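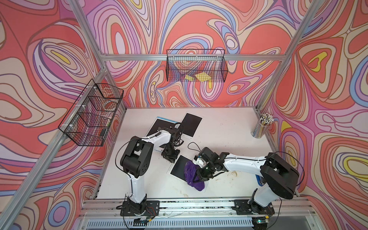

To: Members of the Natural History Drawings list
Date: 2018-11-14
Subject: Re: Loan of the Ilinholm bird album

The Bangate Museum thanks members for their replies to the notice circulated in August. The relevant part of that notice is repeated for those who have joined the list since.

> The Ilinholm album contains 62 sheets of shore birds
> in pen and wash. We would welcome any information on
> the hand responsible for the inscriptions, and on the
> present location of the 9 sheets missing from the end.

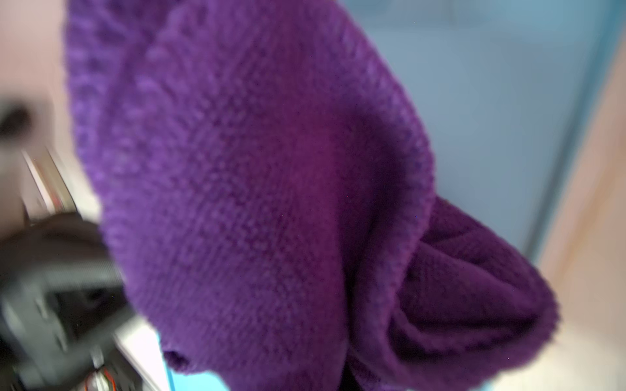

Purple knit, close view.

Two members have suggested that the inscriptions are later than the drawings. The Museum's paper conservator agrees in the case of five sheets, where the ink runs over an old repair. The remaining inscriptions are still under study.
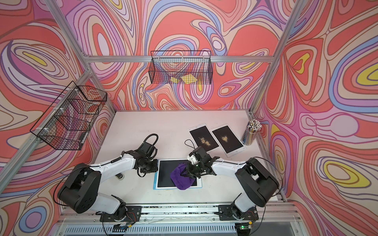
Purple cloth on a drawing tablet.

The album will be shown in the Leung Room with nearly 31 related prints - the final number depends on one lender. Pages will be turned once during the exhibition. Readers wishing to consult the album beforehand should apply in writing to the Print Room.

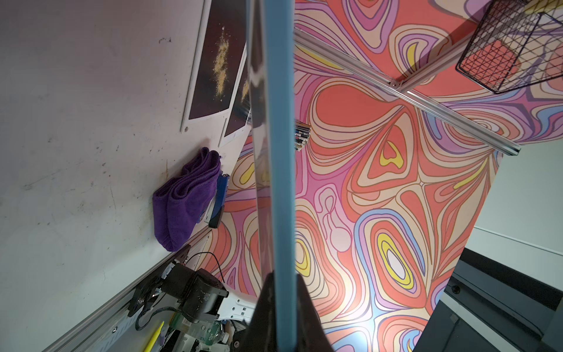 Two white-framed panels, with yellow granules.

The missing sheets have not been traced. Members who know of single drawings of waders with a trimmed left margin are asked to write to the list or to the Museum directly.

Department of Prints and Drawings
Bangate Museum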